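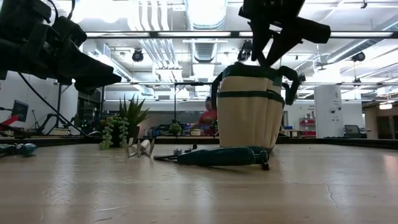

Can a machine pack up the gardening tools for me yet?

Some of them can put a tool in a bag if the tool is sitting out in the open and the bag is standing up nicely. Sorting a shed, cleaning what comes out of it and knowing where it all goes is still a job for you and me, and will be for a good while.

I get asked this more than any other question now, more than how to get sap off secateurs (metho on a rag, we'll get to it). I think it's because everyone has a robot vacuum and a few of you have the robot mower, and once you've got a thing trundling about the lawn by itself you start looking at the rest of the chore list and wondering. Fair enough! I wonder too, usually when I'm on my knees in the shed looking for the other glove.

So this page is my chore-by-chore reckoning. I've put the tips in as I go, because until the machines turn up you'll be doing the work yourself and you may as well do it the easy way.

Mowing

Done, more or less. If your lawn is flat and boring, a robot mower will keep it short and you can go and have a cuppa. Mine is neither. It slopes down to the back fence and there's a plum tree right in the middle that drops fruit all over the place. My neighbour Dinesh Dixit has a robot mower on his side and it does a lovely job apart from the edges, so he still gets the line trimmer out.

If you're thinking of getting one, pick up the sticks first. And the hose. Walk the whole lawn before the first run and fill the holes with a bit of topsoil and sand, tamped down with your boot. You'll want to do that anyway if you push a mower by hand, as a wheel in a hole will scalp the grass on the other side.

Putting tools away

I'd have guessed this one was easy and I'd have been wrong. Think about what your hands do with a pair of pruners. You close the blades, flick the catch across, turn them so the points go down, open the pocket with your other hand and slide them in past whatever's already there. I do it while talking on the phone. For a machine every one of those is its own little problem, and the pocket is the worst because cloth won't stay where you left it. A plastic tub holds its shape. A fabric tote sags, folds over, and the handles flop right across the opening.

The funny part is that everything that makes a tool bag easier for a machine makes it easier for you as well. So:

Stand the handles out to the sides before you start loading. If they keep falling in, clip them back with a clothes peg.

Put something square and heavy in the bottom so the bag stands up. I use an offcut of decking in mine. An old ice cream container full of fertiliser does the trick too.

Heavy things go in the middle, light things in the outside pockets. If you put the trowel, the fork and the big pruners all down one side the whole thing will tip over the minute you put it on the step.

Points down and catches on, every time. I've got a scar on my thumb from reaching into a bag for twine.

Leave one pocket empty. It'll fill up by lunchtime with labels, ties and a snail you didn't see.

Cleaning tools

No machine is doing this for me and I don't expect one to soon. There's too much feel in it. You can tell when a blade has a bit of gum left on it by the way the rag drags, and you can tell when the spring is gritty by the sound.

For pruners I do this at the end of every big session. Wipe off the worst with a dry rag. Then metho on a clean bit of the rag for the sap, both faces of the blade. If it's really baked on, use a scrap of fine steel wool, going away from the edge. Dry it, one drop of oil at the pivot, open and close a few times, wipe off what squeezes out. Catch on, away they go.

For anything with prongs, an old toothbrush gets the dirt out of the join between the metal and the handle, and that's where the rust starts. Don't leave hand tools soaking in a bucket, especially if they've got timber handles. I did that once with a cultivator of my mum's and the handle split right down the grain, and I still feel bad about it.

Sharpening

Factories have machines that sharpen blades beautifully, of course. But they do the same blade over and over, held in the same clamp. Your pruners and mine have been dropped on concrete and used to cut wire (don't tell me you haven't). Someone has to look at the nick and decide.

Count your strokes if you're new to it. Five or six with a fine stone, always in the one direction, following the bevel that's already there, then one light pass across the flat side to take the burr off. Paper test at the end. If it cuts a sheet of newspaper cleanly you can stop.

Watering

Half done. A tap timer is a robot if you squint, and it's the cheapest bit of automation you'll ever put in a garden. I've had one on the vegie beds for years and I wouldn't go back. Pots are another story, though. Succulents in particular hate a timetable. They want a proper soak and then to be left alone until the mix is dry a good way down, and the best instrument for that is still a finger. If you can't get a finger in, lift the pot. Light means water, heavy means walk away.

The trailing kinds with the little beads are the fussiest I know. Water them from underneath – sit the pot in a dish for a while, take it out, let it drain – and you won't get rot up at the crown. They break if you look at them, too, which is why I'd be nervous about a machine moving one. Mind you, I'd be nervous about my brother-in-law moving one. If a strand does snap off, lay it on top of some gritty mix and pin it down with a bent paper clip. Free plant.

Weeding

On farms, I'm told, it's coming along very well, with everything in straight rows and all the same age. In a home bed where I've let the parsley go to seed and can't remember what I planted near the tap, forget it. I can't always tell the weeds from the seedlings myself. Push a stick in at each end of anything you sow and you'll save yourself some grief.

Tidying the shed

This is the one everybody wants, and it's the furthest away in my opinion. Tidying is mostly deciding. Is this bit of hose rubbish or is it a tree tie? Are these seeds too old? Who owns this rake? A machine could have the cleverest hands in the world and it would still have to come and ask me, and I'd say "just put it over there for now", and we'd both be back where we started.

What has worked in our shed is drawing around things. Muthu Kotian wrote to me in April to say he'd painted the outline of every tool on his pegboard, and that the kids started putting things back without being told. I did mine with a fat marker the same weekend. It looks a bit like a crime show but you can see at a glance what's missing. The other thing is to have one tote for everyday bits and keep everything else hung up. If it won't fit in the tote, it isn't an everyday tool.

How long, then?

Someone always wants a number and I haven't got one. I look for three things when I see a clip of a machine doing a chore. Does it manage when the tool is lying the wrong way up? Does it manage when there's already stuff in the bag? And what does it do when it drops something? I drop things constantly, and picking them up again is a good part of the job. When I see one go down on the path after a dropped trowel, find it under the daisies and carry on, I'll start saving up.

Till then, here's what I'd spend on, in order. A tap timer. A decent stone. A tote with pockets on the outside, as big as you can comfortably carry one-handed when it's full (try it in the shop with a bag of potting mix in it, they won't mind). Then a mower robot, if your lawn suits and you've got money left.

A few leftovers from the mailbag

Dark green handles vanish in grass. So do brown ones. A couple of wraps of bright tape near the end and you'll find them again before the mower does.

If the catch on your pruners keeps slipping off, it's usually the pivot nut that has worked loose. Nip it up a quarter turn and try again before you go blaming the catch.

Fabric totes can be washed. Empty every pocket, turn it upside down and bang it, then cold water and a scrubbing brush. Hang it by both handles with the mouth open so the bottom dries out. Stuff some newspaper in the pockets if the weather's damp.

Leather gloves that have gone hard will come back with a bit of saddle soap worked in by hand. Put them on to do it and rub as if you're washing your hands.

And if you have a robot mower and a dog, I'd love to hear how you've managed the toys. Dinesh has lost two tennis balls and a rubber chicken so far.

Page last updated Sep 1, 2019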